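Soft-close drawer has stopped closing softly

Colm Flanagan
Posted Saturday, 3,161 views

We rented out our place in Geelong for a couple of years and moved back in to find that the top drawer in the white cabinet no longer glides shut. It travels most of the way with great dignity, then stops with a gap you could post a letter through. Shove it and it bounces back at me.

The runners are stamped Tadent and are the undermount sort. I have emptied the drawer, vacuumed out a remarkable quantity of rice and said a few things to it. The two drawers underneath are fine. Do I need new runners, or is there something I can adjust before I hand over money? 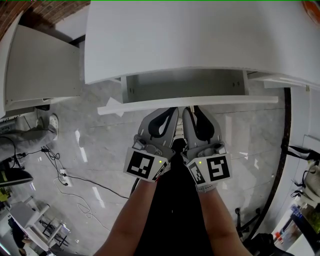 I own a screwdriver and a moderate amount of patience, if that changes the advice.

Ailbhe Doherty
Nine times out of ten the drawer has come off one of its front clips. Pull it out as far as it goes, reach underneath near the front and squeeze both release levers, then lift it clear. Push the runners all the way back into the cabinet, sit the drawer on top and slide it in until you hear 2 clicks. One click means you get to do it again.

If it still bounces, swap its runners with the pair from the drawer below, provided they're the same length. If the fault moves too, the damper is cooked and you're up for a new pair. Don't oil it – the rice will only come back and bring friends.

subramaniam_6
Had this with Drasomix ones. Bought new runners, same problem. Was a tea towel down the back.

Colm Flanagan
One click on the left, none on the right. Sorted now. Also found a tea towel.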